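3.2 The closed bag as a unit of household order

Most earlier work on tidying looks at shelves, drawers and wardrobes, that is, at furniture that stays in one place. Bags were treated as a kind of exception, or they were counted together with clothes. In our material this did not work well. The school backpack came up in the interviews more often than any other single object, and the parents spoke about it as if it were a small room which the child is responsible for, but which the adult has to inspect. For this reason we give the backpack its own section.

The data come from the Wultlow survey, in which 942 households completed the packing diary, and from the follow-up in the Cosgrove district, where 86 of these households agreed to a longer interview. The diary asked three things: when the bag was packed, where in the home it was packed, and who closed it. In total we received 2,687 diary entries. After removing entries in which the place or the time was missing, 1,397 entries remained for the analysis of place. The loss is large, and we return to it in Section 5.

3.2.1 Place of packing

We expected the child's own room to be the main place. The answers were much more mixed. Many families pack on the kitchen table, often in the evening after the meal is cleared, and many others pack on the floor of the hallway. The interviews suggest that the choice depends less on the size of the home than on where the loose things of the day are left. When the homework is done in the kitchen, the bag travels to the kitchen. When the sports clothes dry in the bathroom, one part of the packing is done there, and the bag is completed somewhere else.

A difference that we did not plan to study is the position of the bag during packing. Some people pack it standing, with the opening upwards, and drop the things in one after another. Other people lay it down flat, with the front side up, and slide the things inside. Both groups had firm opinions. One mother said that a standing bag "eats everything to the bottom", and a father in the same street said that he could never find the end of the zipper when the bag was lying down. Dunstan's earlier notes on suitcases make a similar distinction, but a suitcase is almost always opened flat, and so the question of position does not arise there in the same way.

The flat position has some practical effects. The front of the bag is fully in view, and so its outer pockets and decoration can serve for orientation. Children who packed flat often described their bag by what was on its front: "the side with the patch", "where the white part is". Children who packed standing described it by depth: top, middle, bottom. We consider this a useful observation for any instruction given to young children, because the words that help one child will not help another one who keeps the bag in a different position.

3.2.2 Surface

The surface under the bag was mentioned by the families without our asking. A table was preferred by older adults, who did not want to bend down. On the other hand, some parents did not accept a school bag on a table where people eat, and they were quite strict about it. Several homes had found a compromise, such as a towel under the bag or a side table near the door. In one home the bag was allowed on the kitchen table only before 7 in the evening, and the family could not explain any more where this rule came from.

In the terms of Faulkner, the table is here a "borrowed surface": it has another main purpose and must be given back. The floor is not borrowed from anything, and this may explain why bags on the floor stay there overnight, while bags on the table are usually moved away before sleeping. Among the interviewed families, those who packed on a table also spoke more often about finishing the task. Those who packed on the floor spoke about adding one more thing in the morning.

3.2.3 The backpack as a reference object

For the description of positions we needed a common vocabulary, so that the coders would use the same words for the same parts. We worked with one kind of object only, a soft child's or student's backpack, and we defined all terms for the flat position. "Upper surface" means the side that faces the person who looks down at the table. "Sides" are the two long edges, with or without piping. "Near" and "far" are used from the place of the person who packs – this was agreed after the first round of coding, in which the two coders had used them in opposite ways. The flat position on a table is shown in Figure 4.

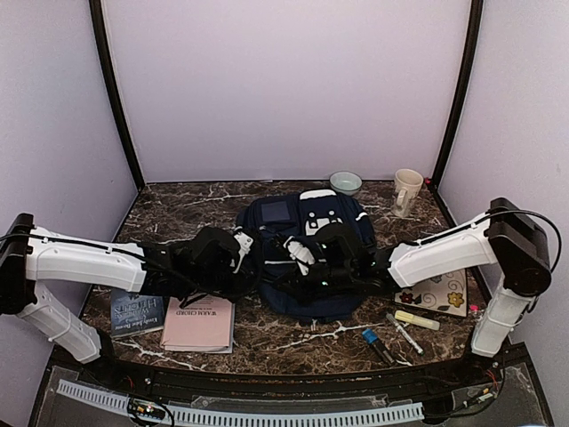
Figure 4. Navy blue backpack lying flat on a marble-patterned tabletop, with gray and white piping along its sides.

The terms were then tested on the interview notes. Agreement was good for the position of the bag and for the surface, and weaker for the parts of the bag itself. The word "front" was the most difficult one. For many speakers the front is the side with the pockets, but for some it is the side that touches the back of the child. We therefore replaced "front" by "outer side" in the coding manual, although in this text we keep the everyday word where we report what families told us.

Straps were coded separately and are not discussed in this section. The names of the compartments, for which the Rurnel version of the diary had its own page, are treated together with pencil cases and lunch boxes in Section 3.3.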